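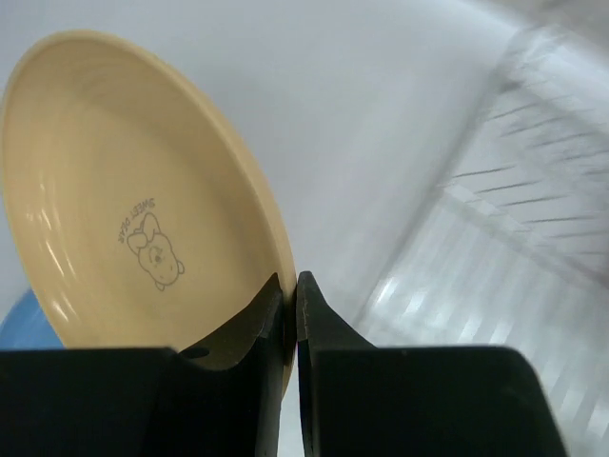 Figure 5. Wrist camera view of the rim grasp. The plate is held by its edge between the two fingers, with the dish rack at right.

4.2 Rim grasps on household plates

Much of the hobby writing on low-cost arms treats holding a plate as the hard part and putting it down as a detail. Our experience in the Tamisbridge workshop makes us doubt that order. The Mutus arm, assembled on a shared bench from the Nedemau plans, could close on a plate rim early in the build, before the wrist wiring was tidy. We do not think this says much about the arm. A raised rim is a kind target for two flat fingers with narrow tips, and a person with kitchen tongs can do the same thing.

Figure 5 shows a grasp of this type. The tips meet across the thin edge and the plate is tilted steeply, its face turned up and to the left. A view like this one is easy to over-read. It shows contact at the rim. It gives no measure of grip force, and it cannot tell us whether the plate would stay put if the wrist turned further. Earlier build reports, including the Mendoza notes that we followed for the finger mounts, use similar stills as evidence of a "secure" hold. We avoid the word.

The camera itself deserves some doubt. In Figure 5 the printed bear and the words SWEET BEAR are sharp enough to make out, while the rack behind is badly smeared. The slats, which are what a placing routine needs to find, come out as dark streaks beside a band of glare. Bright streaks also appear in the well of the plate. Any method that looks for edges will be tempted by both. Alva, who wrote the first version of the slot finder, proposed dropping blurred views altogether. We tried this on a log of 3000 views and kept only 75 percent of them, and the views we lost were mostly the ones taken during the approach to the rack.

Gangadharan Alva and the rest of us still disagree on the remedy. Slowing the arm is the obvious one, but it hides the problem and makes the machine dull to use. A shorter exposure needs more light than the bench lamp gives.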